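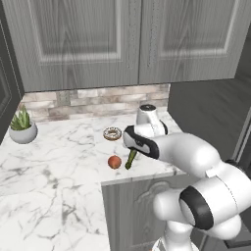
Can a machine put away the groceries yet?
In a simulated kitchen, or in a real one that has been set up for the purpose, it can do so part of the time. In an ordinary home, with no one standing by, it cannot yet be relied on to finish the job.

Course handout 5: Household and Shop-Floor Chores
Instructor: Adom Korletey
Laboratory sessions: Fuseini Abubakari
Issued 3 October 2018

5.1 What counts as a chore

For the purposes of this course, a chore is a task that an adult can carry out without training and that ends in a state another person can check. Clearing a counter is a chore. Loading a parts tray is a chore. Cooking a meal is a group of chores and will not be treated as a single task.

Students should write the end state before writing anything else. "Tidy the kitchen" is not acceptable in a laboratory report. "The cucumber is on a refrigerator shelf and the door is closed" is acceptable.

5.2 Why the shop floor came first

Factory work offers the machine the same part, in the same position, many times in a shift. The Quaye tray-loading exercise, which students completed in the first laboratory, consisted of 2,646 picks of one bracket. The arm used no camera. Fixtures held each bracket in place, and the program did little more than repeat a path.

Produce has no fixture. One cucumber is longer than the next, and it may roll when touched. A soft fruit can be bruised by a grip that would suit a bracket. A refrigerator door has its own swing and its own seal, and the arm must keep clear of it while carrying something. 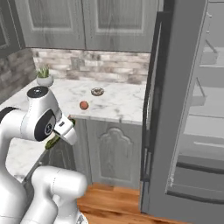 Each of these difficulties can be handled alone. The trouble lies in the sequence. If a task has five steps and each step succeeds nine times in ten, the whole task succeeds less than six times in ten. Students are asked to work out this figure by hand and to bring the result to the laboratory.

5.3 Reading reported results

The Luten kitchen task was run in simulation for 2,000 trials, of which 606 reached the written end state with no reset. Dropped items and doors left open were both scored as failures. When quoting this result, give both numbers and state that the trials were simulated. Contact, friction and lighting are simpler in simulation than in a home, and the result must not be presented as a household success rate.

5.4 Assigned work

Read the Mundberg notes on grasping, sections 1 and 2. Choose one chore from your own home and write its end state in a single sentence. List the steps and mark the one you expect to fail most often. Reports are to be handed to Mr. Abubakari at the start of the next laboratory. The December review will draw on sections 5.2 and 5.3.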